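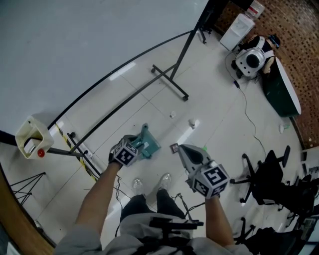
Malcolm Bunting thinks I should just answer the phone when it rings. Easy for him to say! He grew up in a house where everybody shouted down the line at everybody else, and he still calls me from the grocery store to ask what I'm having for dinner.

I like a text first. Two words will do – "you free?" – and then I'm all yours for an hour. A call out of nowhere makes my stomach drop, and it has done so ever since one very early morning in January that I won't go into.

Malcolm says texting first is like mailing a letter before you knock on a door. Well, maybe I'd like the letter (and a minute to put the kettle on). He called again while I was typing this. I let it ring.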